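Replacing the Caulk Joint Between a Countertop and a Tile Backsplash

The joint where a countertop meets a backsplash is a change of plane between two materials that move at different rates. Stone expands very little with temperature. The wall behind the tile moves with the framing, and the cabinets under the counter settle over the first years of use. Grout in this joint will crack. It should be filled with a flexible sealant, and the sealant should be replaced when it separates, discolors or goes soft.

The procedure below covers a straight run on stone or engineered stone with ceramic, glass or stone tile above it. It does not cover the joint around an undermount sink, which carries standing water and needs a different sealant.

Choosing the sealant

Two types are in common use for this joint.

Siliconized acrylic comes in sanded and unsanded versions and in colors matched to grout lines. It cleans up with water and can be tooled slowly. It shrinks as it dries, so a joint that looks full at noon will look slightly hollow the next morning. Service life behind a cooktop or prep area is a few years.

Neutral-cure silicone does not shrink to any useful degree and lasts longer. It cannot be painted, it needs solvent for cleanup, and nothing except more silicone will stick to its residue. Use a grade sold for natural stone. Ordinary acetic-cure silicone (the kind that smells of vinegar) can etch marble and other calcite stones, and some general-purpose silicones leach oil into the edge of the slab and leave a dark line that does not come out.

Color is matched to the grout in most cases. On a mixed mosaic with a light grout, the grout color is the safe choice. Matching a dark counter hides crumbs but makes a wavy joint more obvious, because the line is then read against the bottom row of tile.
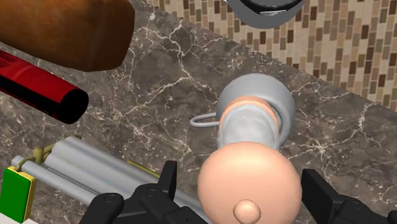
Dark brown marble with pale veining, meeting a mixed-tone mosaic backsplash along a straight edge.

Measure the joint before buying. A width of 1/8 inch is normal. Below 1/16 inch there is not enough sealant in the gap to stretch, and the bead will peel from one side. Above 1/4 inch, foam backer rod is required, one size larger than the gap. Check the width at both ends and in the middle. Walls are seldom flat, and a gap that starts at 1/8 can reach 3/8 by the far corner.

Tools and materials

- Sealant, one standard cartridge
- Caulk gun with a dripless release
- Utility knife with new blades
- Plastic scraper or plastic razor blades
- Oscillating tool with a grout blade, only if the joint was grouted
- Vacuum with a crevice tool
- Denatured alcohol and lint-free cloths
- Painter's tape, 1 inch
- Backer rod if needed
- Tooling stick or a set of profile tools

Removing the old joint

1. Clear the full length of the counter and unplug anything plugged in along the run. Lay cardboard on the stone where the tools will sit.

2. Cut along the top edge of the old bead with the knife held nearly flat to the tile. Cut the bottom edge with the plastic blade. A steel blade will leave gray metal marks on polished marble, and on softer stones it will scratch.

3. Pull the bead out in lengths. Old acrylic that has gone hard can be softened with a caulk remover, but test the remover on a hidden piece of the stone first and leave it for the full time stated on the label.

4. If the joint was grouted, cut it with the oscillating tool at low speed. Start in the middle of the gap and work outward. Tape the stone edge with two layers before starting.

5. Clear the gap to a depth of at least 1/4 inch. Vacuum twice.

6. Wipe both faces with alcohol on a clean cloth and change the cloth often. Let the joint dry completely. If water has been getting behind the counter, this can take a day or more with a fan running. Sealant over damp drywall will fail, and the drywall will go on to grow mold behind it.

Applying the new bead

Press the backer rod in, if used, so that its top sits 1/8 to 3/16 inch below the surface. Do not stretch it.

Apply tape to the tile and to the counter, leaving the gap and 1/16 inch on each side exposed. On mosaic, press the tape down into each grout recess with a fingernail or the sealant will run under it.

Cut the nozzle at 45 degrees with an opening slightly smaller than the gap. Fill the joint in one pass, moving at a steady rate with the tip in contact with both edges. Stop only at a corner. For runs longer than 36 inches, work in sections and tape each section separately - silicone starts to skin in minutes, and tape pulled through a skin leaves a ragged edge.

Tool the bead once, with light pressure. Remove the tape immediately, pulling back over itself at a low angle and away from the joint. If a small ridge remains, go over it once more with a wet finger for acrylic, or leave it alone for silicone.

Curing

Keep the joint dry for the time printed on the cartridge. For most products this is 24 hours, longer in a cold kitchen. Silicone cures by taking moisture from the air, so very dry indoor air in February will slow it down. Acrylic behaves the opposite way and slows in humid weather.

Light cleaning can begin once the bead no longer dents under a fingertip. Use a pH-neutral cleaner. Vinegar and lemon-based sprays have little effect on the sealant but will dull a marble surface within a few uses.

Page maintained by Kavitha Sundaram | Contact | Copyright Reltham Home Repair Notes | Back to top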